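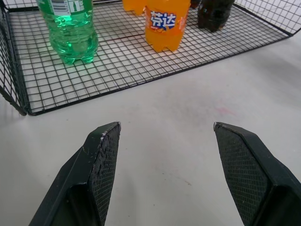

The two-finger gripper on the drinks station, seen from the wrist camera, with bottles standing in the wire basket.

Skoltance to open its robot handling hall to visitors on 14th April

Skoltance, which builds and installs handling equipment for shops, kitchens and small warehouses, will open its test hall at Zivberg to the public for one day. Doors open at 10am and the last visitors will be let in at 3.30pm. Entry is free but places must be booked.

Visitors will be able to watch robot arms at work on jobs the company is asked about most often: picking bottles and cans out of baskets, filling shelves, sorting mixed parcels and emptying trays. Staff who set up and run the machines will be at each station to answer questions.

The open day follows a smaller event last May, when trade customers and local colleges were invited. Skoltance received more requests than it had room for and has changed the layout of the hall to allow for a larger number. It can now take up to 1000 visitors over the day, in timed groups of 85.

What will be on show

The drinks station is the first stop on the route. An arm fitted with two padded fingers works over a white table, taking soft drink bottles from a black wire basket and placing them upright on a marked spot. The bottles are ordinary shop-bought ones and include orange, green and cola-coloured drinks. The station uses a small camera mounted at the wrist, and its view will be shown live on a screen beside the safety barrier so that visitors can follow each pick close up.

Bottles are a common request from customers and a useful test. A full bottle and a half-empty one behave differently when lifted, clear plastic is harder for a camera to pick out than a solid colour, and bottles standing together in a basket hide one another. The arm also has to clear the rim of the basket on the way in and on the way out. Visitors will be invited to rearrange the bottles between runs and see how the arm copes with the new layout.

The finger pads have a fine crosshatch pattern for grip. Spare sets will be laid out on a side table for people to handle, together with pads taken off after long use.

The second station, called Jaramillo after the building in which it was first put together, is a parcel sorting line. It has three arms and a short conveyor, and will run for 20 minutes in every hour. Ear defenders will be available, including children's sizes.

The third station is a training bench. Visitors aged 12 and over can guide an arm by hand through a simple task, such as moving a cup from one tray to another, and then watch it repeat the movement. Each turn lasts five minutes. Turns cannot be booked in advance and will be given out at the bench.

A short talk on the Sestasia software, which Skoltance uses to plan arm movements and record the results of each run, will be given at 11am, 1pm and 2.45pm in the upstairs meeting room. The talk is aimed at people with no background in programming and lasts 25 minutes, including questions. The 1pm talk will have a British Sign Language interpreter.

A spokesperson for Skoltance said: "People who come to the hall usually want to see the machines doing plain, everyday work, so that is what we have set up. Some picks will fail during the day. When that happens we will leave the screen on and explain what went wrong."

About the hall

The Zivberg test hall has 1175 square metres of floor space on one level, with a viewing walkway along the north side. It is used all year round for trials before equipment is sent out to customers. In the past year the team carried out 1659 trial sessions there, most of them on food and drink packaging.

Companies considering a trial of their own can bring up to six sample items on the day. Staff will look at them and give a first opinion on whether they can be picked by machine. Samples should be sealed and should weigh no more than two kilograms each. Glass and aerosols cannot be accepted.

Visitor information

Booking is through the events page of the Skoltance website. Each booking covers up to five people. Children under 16 must come with an adult. School groups should contact the visits desk before booking so that a suitable time can be arranged.

The hall is step-free throughout and the meeting room can be reached by lift. Parking is available at the rear of the site, with spaces for Blue Badge holders next to the main door. Bicycle racks are at the front gate.

Flat, closed shoes must be worn. Bags larger than a small rucksack should be left at the cloakroom. Photographs are welcome at all three stations, but not in the workshop, where customers' equipment is being assembled. Tea, coffee and sandwiches will be on sale in the canteen until 3pm.

Notes for editors

Members of the press are invited to a preview from 8.30am to 9.45am on the day, with all three stations running. Places should be requested from the Skoltance press office. Filming is allowed from the walkway and, by arrangement, inside the barrier at the drinks station while the arm is stopped.

Further photographs from the test hall are available from the press office on request.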